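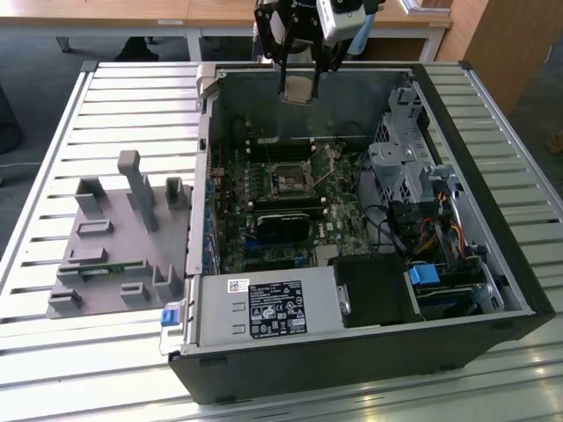
Cardiac rehab after a stent – worth the drive or not?

Posted by Aleksandra Nowicki, 27 July 2021
2 shares

aleksandra_n wrote:
Hi all, longtime reader, first time starting a thread. I had a stent put in this spring and I'm doing pretty well, walking most mornings, taking my pills, eating more beans than I ever thought possible. My cardiologist's office signed me up for the rehab program at Jaramillo and I've been going back and forth on it for days. The nearest one with an opening is 40 miles from my house. Each class is 60 minutes, so by the time I drive there, get hooked up to the monitor, do the class and drive home, the whole morning is gone. And they want me there several times a week!

My husband says go, my sister says I can walk around the block for free. I did call my insurance and there's a copay for every single visit, which adds up fast. Has anyone here done it? Did anyone skip it and feel fine about that? I can take a blunt answer.

halinac wrote:
Go. I put mine off and I'm sorry I did. I was scared of my own heartbeat for months, every little flutter had me sitting on the edge of the tub with two fingers on my neck. Once I was on the treadmill with a nurse watching the screen I finally got it through my head that getting out of breath on a hill is just getting out of breath on a hill. The exercise was almost the least of it for me.

Ask them about the copay too. The billing person at my place set me up on a plan and it was never mentioned to me until I brought it up.

pretgate_maja wrote:
I'm going to be the grump. I went for about half of the sessions and quit. The staff were lovely but the class was pitched at people a lot older and a lot sicker than me, and I spent most of it on a bike at a speed I could have kept up in my sleep. The nutrition talk was a slideshow telling us salt is bad. I was paying for parking on top of the copay.

I walk, I swim at the Y in Pretgate, I see my doctor when I'm supposed to. I'm not saying don't go – just that it isn't magic, and a long drive on top of it would have finished me off even sooner.

halinac wrote:
Maja, did you tell them it was too easy? They're supposed to adjust it. Mine bumped me up nearly every week once they'd seen how I did.

pretgate_maja wrote:
I did, twice. They said they had to wait for the doctor to sign off and then he was on vacation. Maybe I had bad luck with the place, I'll give you that.

iwona_t wrote:
Different angle here, I'm the spouse. My husband had bypass so it's a bigger deal than a stent, but I want to stick up for the group side of it. He does not talk about feelings, ever, and he came home from rehab with a list of guys he now has breakfast with. He'd been so low after the surgery and I could not get him off the couch. I think being around other people with the same zipper down their chest did more than I could.

Also Aleksandra, ask about home programs! Some places do part of it over video now, you wear a monitor and somebody calls you during or after. He did his last stretch that way from his computer room.

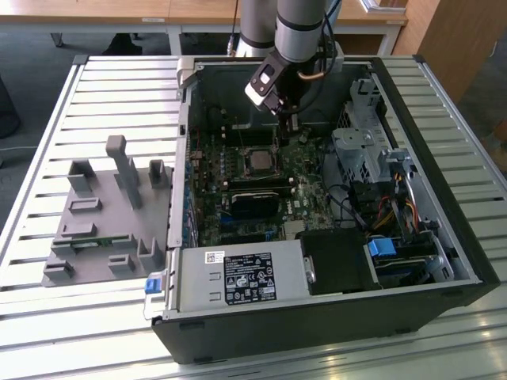 Open tower on the metal table, with the gripper over the motherboard

Anyway the video sessions were a little clunky at first but he got used to them and it cut our driving way down. Not every plan covers it so call before you get your hopes up.

krystyna.k wrote:
Did the home version through Potetti and I have mixed feelings. Good: no driving, I could do it in my slippers (I did not do it in my slippers, I was told off about shoes). Bad: it's very easy to cheat. The lady would call and ask how my walk went and I'd say great when really I'd gone to the mailbox. If you're the kind of person who does things when nobody's looking, home is fine. I'm not that person and I switched to in person in November.

aleksandra_n wrote:
Krystyna, the mailbox, I'm dying. I'm afraid I might be you.

Thank you all, this is so helpful. Iwona, I had no idea video was even a thing, the nurse didn't bring it up at all. Halina, the fingers on the neck – yes. I do it in the grocery store line. I didn't think of that as something rehab would help with but maybe it's the main thing I need.

pretgate_maja wrote:
For what it's worth, if you're checking your pulse in the grocery store I take back half of my grumpy post. I never had the fear part. I can see how having somebody watch the monitor would be worth paying for.

I still think you should ask to sit in on a class before you commit. My place let me watch one. I should have paid attention to how slow those bikes were going, lol.

halinac wrote:
Agree on sitting in. And check when your referral runs out. Mine said 90 days and I squeaked in right near the end of it, with a lot of phone calls to get the paperwork over there.

iwona_t wrote:
Oh and bring a snack for the car. He got shaky on the way home the first time and we had to pull over at a gas station. The nurse said to eat something light beforehand, he'd had black coffee and nothing else because he's stubborn.

aleksandra_n wrote:
Update, I called. They do have a mixed option where I'd go in for the first part and then do the rest over video if the doctor is happy with how things look. Copay is the same either way, boo. I'm going to go watch a class first like Maja said and I've asked for somebody from billing to call me back. My sister is still voting for the block.

krystyna.k wrote:
Tell your sister she can walk the block with you on your off days. And wear real shoes!

Recent threads in Heart Health
Beta blocker making my hands cold, anyone else?
Stesarero walking group, new meeting spot
Low salt soups that taste like something
When did you go back to work after a stent?
Home blood pressure cuff reads higher than the doctor's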